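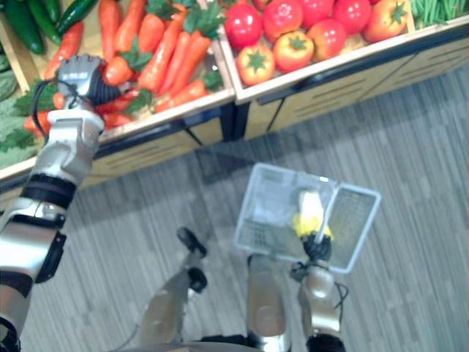 The Fostmont grocery routine is the chore most owners try first, usually with company watching. It can shop from an open bin, slowly. Expect 9 minutes for a trip you could do in one, and give it easy work: a basket held up by the handle in one hand while the other goes for the carrots is a fair first test. Laundry is covered in the Bakari supplement, which is short.

Print this page | E-mail this page

4.3 Loading the produce bins

1. Park the base facing the bins, on flat carpet or hard floor.
2. Set arm speed to 20 percent. The higher settings exist, and you will be tempted.
3. Teach one vegetable at a time. Start with something firm.
4. Press HOLD before reaching in to straighten anything.

CAUTION: Keep your fingers out of the bin while the green lamp is lit. The arm does not know a thumb from a bean.

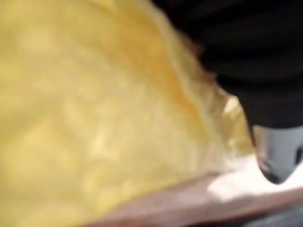 Page 200

5. For thin or crumpled items, choose SOFT GRIP and lower the hand until the wrist view goes blurry. Blurry means close. It may also mean the lens needs wiping.
6. Close the fingers in small steps and wait for the tone.
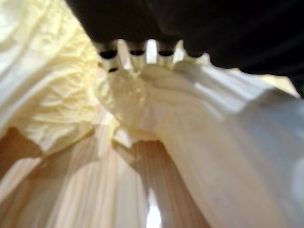 7. If the tone doesn't come, open the hand, raise it and repeat from step 5. After three tries the display shows error 1505, "Item declined." Pick the thing up yourself and press RESUME.

NOTE: Leafy produce is the weak spot in this release. The Yadav grip update improves it. We have stopped saying by how much.

8. For long items, use both arms and release only over the basket.

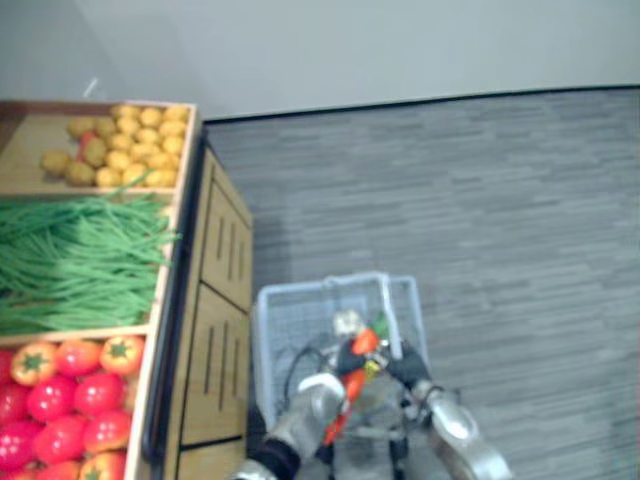 Fig. 4-6. Carrot between the grippers, over the basket.

9. Check the basket against your list before sending the robot to the Ukia dock. Missing items are not reported.

Print this page | E-mail this page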